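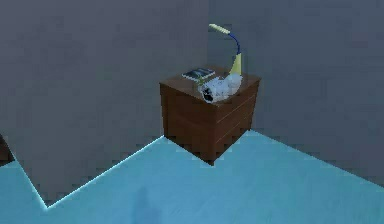
**From the Remote Handling Desk, Skilov** | *November 15, 2021*

# Clearing the Nightstand, One Bad Take at a Time

The chair is the best thing in the room. It came from a dentist's office, it reclines, and whoever gets it for the morning shift tends to defend it through lunch. From this chair, with a headset on and a controller in each hand, I spent two weeks teaching a simulated arm to tidy a bedroom that has no bed in it.

Skilov is in the business of demonstrations. A person does a chore by remote control, the software records every twitch, and a learning program called Trollance studies the recordings until it can have a go alone. The bedroom lives in a simulator named Pronderar, where the walls are gray, the floor is the blue of a motel pool, and dropping a lamp costs nothing but pride.

My assignment was the nightstand. Three drawers, a lamp with a blue gooseneck, a closed book, and a crumpled white thing that the task sheet calls "soft item" and that the operators have been arguing over since March. One camp says plastic bag. The other says cloth. I went in with an open mind and came out in the bag camp, mostly on account of the dark hole at one end of it.

The job sounds like something you would hand to a bored nine-year-old. Pick up the soft item, set it aside, slide the book forward, leave the lamp alone. A child would take four seconds. My first attempt took 148, and for a good part of that I was holding the lamp.

The trouble is that your hands know things they have never bothered to tell you. Reach for a book on a real nightstand and your wrist turns early, your fingers find the edge, and your elbow goes around the lamp without being asked. Take away the sense of touch and put a small delay between you and the arm, and you have to make all of those decisions on purpose. I had never once thought about my elbow before. I now think about it in the grocery store.

The soft item is the worst of it. It lies over part of the book's front edge and close to the foot of the lamp, so there is no polite direction to come from. Pinch it too high and you get a fold and nothing else. Go in low and you are nudging the book. The veterans come straight down on the thickest part, close slowly, and lift before they move sideways. It took me 39 tries to do that twice in a row.

Then there is the matter of manners. Trollance copies what it's shown, and it isn't choosy. One operator had a habit of giving the arm a little wiggle before each grasp -- nerves, or possibly flair -- and the program picked it up and wiggled at everything for a week. Another always paused above the book, thinking about coffee. The program paused above the book too. I'm told it looked very thoughtful.

So the team has rules. No wiggling. No second guesses left in the recording. If you miss, you may recover and carry on, as a clean recovery is worth keeping, but if you miss and then sulk, the take gets binned. The goal for this one piece of furniture was 2000 good takes. My share was 339, and I would like it noted that I hit it, though the last few were done in the spare chair, which squeaks.

Next on the schedule is Châu, the kitchen set, where the task sheet lists a drawer full of spoons. The operators who have seen it won't talk about the spoons. I've put my name down for the dentist's chair, mornings only, and someone has already crossed it out.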